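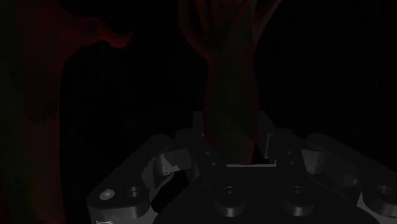
The Wallner Clavichord Set is a collection of short recordings of one unfretted clavichord, made so that players and programmers can build a sampled instrument from them. It holds 906 files. Each file is a single note, struck once and left to die away. Clavichord touch is hard to write down, so we use plain labels for it: soft, medium and firm. The hand does most of the shaping on this instrument, and the forearm should stay loose behind it, much like the tall dim shape between the gripper's two sides, narrow at the wrist and opening out into something like fingers. Anyone recording additions to the set should play with that kind of arm and avoid pressing after the note has started, as it pushes the pitch sharp.

Contents

notes/ 906 single notes, mono WAV
phrases/ 393 short phrases, mostly two to four bars
noise/ key release, lid and room sounds
index.csv one line per file, with pitch, touch label and take letter

Recording

All notes were played by hand by the same player. The clavichord was tuned before each session and checked again at the end. Takes where the tuning had slipped were dropped. We used a pair of small microphones above the soundboard, mixed to mono, with no compression and no added reverb. The instrument is very quiet, so expect some hiss in the soft takes. 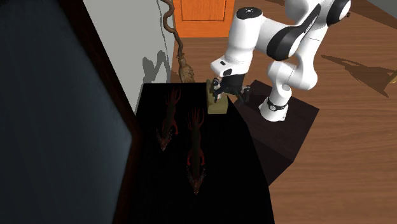 The phrases were recorded later, in the same room, with the microphones a little further back. They don't match the single notes exactly in tone. If you mix the two folders, turn the phrases up slightly and listen before you export anything.

Loading

Codell and Trutero both read index.csv directly. For Vikeck, run convert_index first and point it at the notes folder. Keep the file names as they are or the touch labels will be lost.

Known problems

File 482 has a chair creak near the end.
The lowest C is weak in every soft take.
In the phrases folder, 300 files have no touch label yet.

Licence

Free to use in recordings and concerts, paid or unpaid. Please don't resell the raw files. Corrections to the index are welcome through the issues page.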